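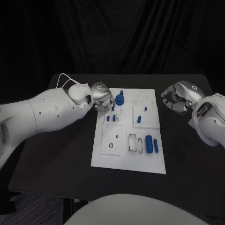 Peg board, left hand at the small blue peg. Green ring on the left, white on the right.

1/ Controller comparison for the two metal hands, Saturday runs. Same board, same arms, Trumon stack against the Vatport one. Only the finger control loop changes.

2/ Trumon closes on position. Fine on the thick cylinders, poor on slim pegs – the thumb arrives early and tips them.

3/ Vatport closes on current. Slower by 14 ms per cycle, but the thumb waits for contact. Over 3,094 grasps logged between the two.

4/ Wrist offsets are still hand-tuned. Alipour calibration goes in next, then the same pegs again at Poscombe with the head camera only.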